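**Small inventors and the provisional application, a thread** (December 2023)

1/ Several of you wrote after my last thread asking whether you should file a provisional patent application before showing your gadget to anyone. I love these questions, so get comfortable, because I do go on a bit!

2/ A provisional is a placeholder. It gets you a filing date and lets you write "patent pending" on your thing. It never gets examined and it never turns into a patent all by itself. You have twelve months to file the real one, and that deadline sneaks up on very nice people.

3/ My old client Veikko Leinonen (he said I could tell this) filed a provisional for his folding bracket, the Kallio, and it was 6 lines long with one sketch. Bless him. He thought short meant broad.

4/ Short means short. You only get the early date for what you actually described. Veikko left out the hinge -- and the hinge was the whole invention!

5/ So put in everything. The version you built, the version you gave up on, the one your brother-in-law keeps suggesting. Write until somebody in your trade could make it without phoning you. Khrystyna Yurchenko's provisional for the Jolik ran to 48 pages, 17 of them drawings, and I wanted to hug her.

6/ About showing it around: in the US you generally have a year after your own public disclosure to file. Lots of other countries give you no such year, or a much narrower one. If you have any hope of selling in Europe, please file first and go to the trade show second.

7/ Money, because you always ask. Khrystyna spent 1,170 dollars all in on hers, with me reading the draft and her doing the drawings. Yours may well be different, and the government fee depends on what size of applicant you are, so check the current list.

8/ Next time, in January, I'll take on who owns what you invent on your boss's time -- oh, I have stories. Pour something warm and send me your questions! 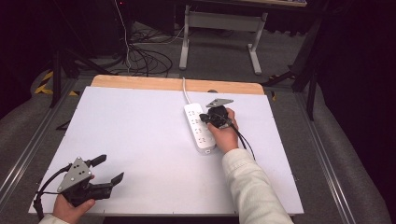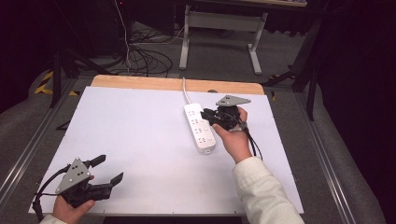

White power strip on a white board, with a hand-held gripper at work beside it.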